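Working Group on Tabletop Manipulation Practice
Minutes of the June meeting

Chair: Crescencio Pacheco (Collado)
Represented: Trukari, Zuleo, Collado, Flesotbridge
Start: 10:05 a.m.

1. Minutes of the previous meeting

Accepted with one correction. Under item 4, "gripper force limit" should read "gripper speed limit". The force limit was not discussed at that meeting and remains open.

2. Matters arising

Zuleo has circulated its operator checklist. Flesotbridge has not yet supplied its numbering scheme for cell logs and will do so before the next draft is issued.

Trukari reported that the shared glossary is complete except for "episode" and "attempt". Two sites use them as synonyms. It was agreed that an attempt is one approach to an object, whether or not the object is gripped, and an episode is everything between one reset and the next. An episode may contain more than one attempt.

3. Draft practice note, section 2: work surface

The draft requires a matte, non-reflective surface of a single color under the objects. Trukari asked whether bare tabletops could be allowed when the finish is dull. Collado was opposed – wood grain varies from one table to the next and makes sites hard to compare. The requirement stands. A site that works on a bare table may submit its logs but has to mark them as non-conforming.

The draft did not say how much of the table the mat must cover. Agreed wording: "The mat shall cover every position at which an object may be placed at reset. Exposed table outside that area is acceptable." Zuleo noted that mats with joins or seams are in use at more than one site. Seams are acceptable if they lie flat and no object is reset across one.

4. Draft practice note, section 3: fixtures and receptacles

The section covers bins, trays and open boxes used as the target of a pick-and-place task. Discussion was mainly on fixing. The draft says that a receptacle "shall be secured". Flesotbridge considered this too loose, as a light box can be secured on one side and still lift on the other when a finger catches the wall.

Options considered were tape, a clamp to the table edge and a weighted base. Clamps were rejected for small cells because they take up space next to the arm. A weighted base changes the height of the floor of the box and would need its own entry in the cell sheet. Tape was kept as the default, with a check at the start of each session. A receptacle may straddle the edge of the mat provided that it sits level and its position is recorded.

Offcuts and backing film from tape are to be cleared from the table before a session opens. Zuleo asked for this to be a "should". The chair ruled that it is a "shall" inside the reach of the arm and a "should" elsewhere.

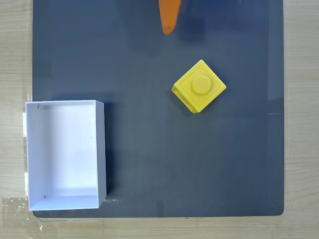 Reference cell

The cell used for the discussion of sections 3 and 4 has a dark gray mat, an open white box at the left and one yellow block at the right, with the orange finger over the mat. It is to be cited in the note as the single-object layout. The following points were taken from it.

a. Box across the mat edge. The box extends from the mat onto the wood. Under the wording agreed in item 4 this is permitted if the box is level. The cell sheet needs a line for it.

b. Clear film by the box. Clear film or tape is lying on the wood near the lower corner of the box. Collado to remove it or show that it is out of reach.

c. Block orientation. The block is turned at about 45 degrees to the mat. The draft allows any orientation at reset but asks for it to be logged in coarse steps. Trukari would prefer free rotation with no log entry. Not agreed; see item 5.

d. Contrast. Block and box both stand out clearly from the mat. No action.

5. Draft practice note, section 4: reset and logging

Collado presented the log for the single-object layout. Of 211 episodes submitted, 142 carried a complete reset entry. Most of the incomplete ones lacked the orientation field. Pacheco said the field was on the second page of the form and operators were not turning to it. The form will be reduced to one page.

On orientation, the compromise is that the operator records the nearest of eight directions. If the block has no distinguishing mark, directions that look the same are treated as the same. Trukari accepted this for one drafting cycle.

Start pose: the arm shall be stationary, with the gripper clear of the object and of the receptacle, before the log is opened. Zuleo asked for a minimum clearance. No figure could be agreed, and the words "visibly clear" were adopted for now.

An operator's hand entering the work area ends the episode. It may not be resumed.

6. Size of the shared set

The target remains 2,000 conforming episodes across all sites. Flesotbridge asked whether non-conforming episodes could count in part. They cannot. They will be kept in a separate folder and listed in an annex.

7. Actions

Collado: clear the film, add the mat-edge line to the cell sheet, issue the one-page form.
Flesotbridge: supply the numbering scheme; draft the start-of-session tape check.
Trukari: update the glossary; write up the case for unlogged rotation.
Zuleo: propose a clearance figure for the start pose, with measurements.

8. Any other business

Zuleo will change its gripper fingers before the next round. Logs made with the old and new fingers are to be kept apart – the finger type goes in the header of the log, not in the comments field.

The force limit is carried over to the next agenda.

Meeting closed at 11:50 a.m.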